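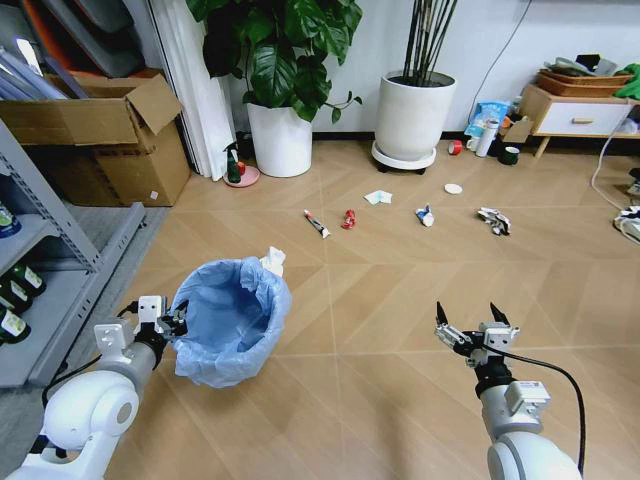 Both arms in view, bin liner in, litter still to pick up.

Flinby Two-Arm Kit – my review
21 Jan 2024

OK, so I've had the Flinby on my living room floor long enough to have opinions, and I have plenty of them! I bought the two-arm kit with my own money from Fankhauser (they ship out of Wustdale, and the box got here in 3 days, well packed, no complaints there). Mine came with the Trilach task pack, the add-on that gives you tidy-up routines so you don't have to teach every single move yourself.

Litter picking is the one I run the most. You scatter some trash on the floor, put a small bin where an arm can get at it, and let it go. I like it as a test because trash is awful stuff to grab. A bottle cap lies dead flat. A crumpled wrapper has no good side. Napkins fold up on you the second you touch them. If a kit can deal with that mix, I figure it can deal with my kid's blocks.

Setup took me an evening, and most of that was cables. The ones on the arms are long enough, but please route them before you power up – I had one loop catch on a joint and had to start the calibration over (my own fault, the manual does say so on page 29). After that it was two short calibration runs and a firmware update, and I was off.
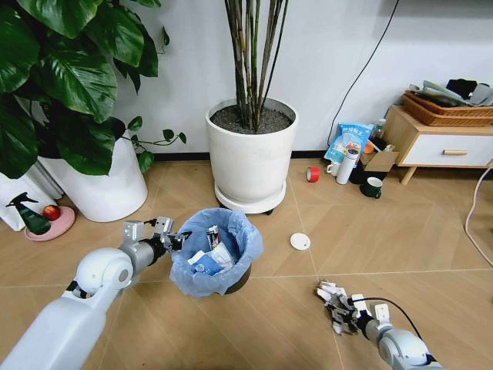
Soft wrappers are where it does best for me. It takes its time, it squeezes gently, and it lets go cleanly over the bin nearly every time. Flat round things are the weak spot. It'll nudge a lid along the floor, think about it, nudge it again... you get the idea. I've ended up rooting for it out loud, which my family finds very funny.

A few things I'd want to know before buying:

Use a bin liner that folds well over the rim. A tight one is better, because the fingers can snag on loose plastic.

Tile and wood floors are fine. I tried a shaggy rug and gave up pretty fast.

Plants and furniture in the background haven't bothered it at all. I didn't clear the room and I don't plan to.

It's slow! If you want a clean floor in five minutes, get a broom.

Noise is low enough that I can take a phone call in the same room. The app is OK, a bit ugly, and it logs you out more than it should. Support answered my one email the next morning.

The Trilach pack adds $300 to the price and I'd still get it, mostly for the bin routine and the sorting one (I'll write that up when I've used it more). Warranty is 2 years on the arms, but the fingertips count as wear parts, so I'd put a spare set in the cart while you're ordering.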